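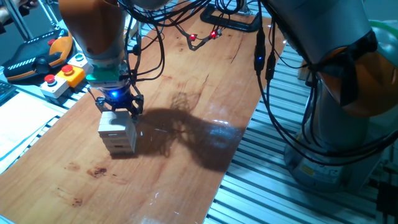 Teaching by Demonstration: Frequently Asked Questions

What does "showing" a robot a task mean?
Two things, depending on who is selling. In hand guiding, you take hold of the arm and push it through the motion while it records. In remote control, you steer it from a distance, with a joystick, a pendant or a second arm that it copies. Both get advertised as "no programming needed." We think that promise is stretched pretty thin, and most of this page explains why.

Can anyone do it?
Anyone can make a recording. A useful recording takes practice. People new to hand guiding drag the wrist and forget the elbow, then wonder why playback takes such a strange path. Plan on throwing away your first afternoon.

Why do you test with wooden blocks? My parts look nothing like that.
Fair complaint. Blocks are cheap, they stack, and a bad grip or a crooked release is easy to spot. They say very little about bags, cables or anything soft. If a vendor shows you blocks and then quotes you for cable work, ask to see the cable work.

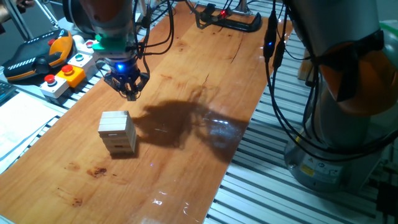 Rogério Arruda wrote in to say we are too hard on hand guiding. He taught his arm a pick-and-place job before lunch, he says, and would have spent the whole day on it with waypoints. We believe him. We would only ask how the job ran after somebody moved the fixture. A replayed path goes where it was taught to go, and it has no idea the part is sitting an inch to the left.

How many demonstrations do I need?
For plain replay, one good one. For a learned policy, the Zalar brochure says 1,000 and the Cirnulau sales deck says 3. Neither says how far the parts were allowed to move between tries, so we can't compare the two numbers and neither can you. Ask for the test conditions in writing.

Is remote control better than hand guiding?
It keeps your hands and your body out of the work area, and that matters if cameras are recording too. The price is feel. On many setups you can't tell how hard you are pressing, so you go by eye, and your eye is bad at depth on a flat screen. Shiny tabletops make it worse.

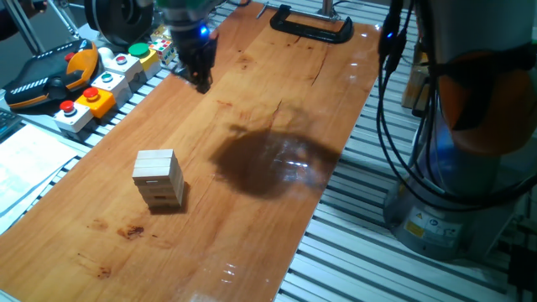 Lag is the other trouble. Even a short delay makes people overcorrect, and the wobble goes straight into the data. Slow down, stop above the part, then lower. If your recordings are full of little hooks and loops near the grasp, don't expect training to clean them up for you.

Should I keep failed attempts?
Keep them, but label them. A mixed folder of good and bad tries with no notes is worth very little six weeks later.

Does a demonstration cover safety?
No. It records motion. Stops, speed limits and the risk assessment are still your job, whatever the Clalterov trial license seems to suggest.
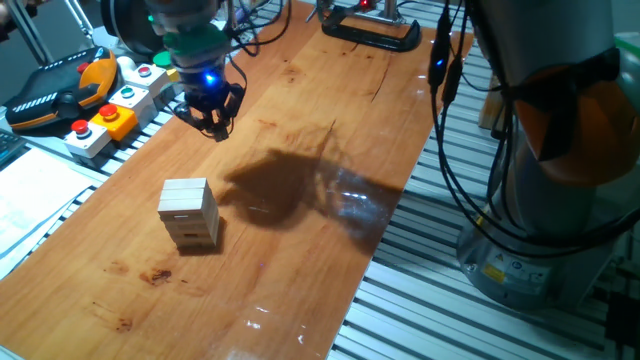
Block tower on the table, gripper above with its fingers slightly open.

When should I skip all this and just program the thing?
When the part always arrives in the same place and the path is simple. Two taught points and a straight line will beat a fancy model there, and you can fix them yourself when something shifts.

Who do I contact with a correction?
Write to Tuulikki Oksanen through the contact form. Please include your arm model and how you recorded the demonstration.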